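About Olwood

Olwood tests and certifies household water filters for manufacturers, importers and retail chains. Work is carried out at a single site with 426 square meters of laboratory space.

Scope of testing

Cartridge, pitcher and under-sink units are tested for flow rate, chlorine reduction and structural strength. Standard endurance runs cover 2,000 liters per unit – longer runs are quoted separately. Our archive holds over 300 reports, each kept with its raw readings.

Management

Dineo Khumalo directs the laboratory. Lama Matar handles certification and client records.

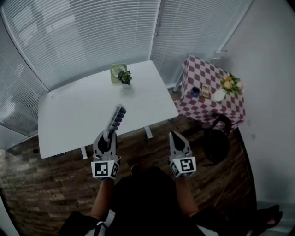

Sending samples

Ship three sealed units of each model with the data sheet and the batch number. Samples received by July are scheduled for the autumn test period.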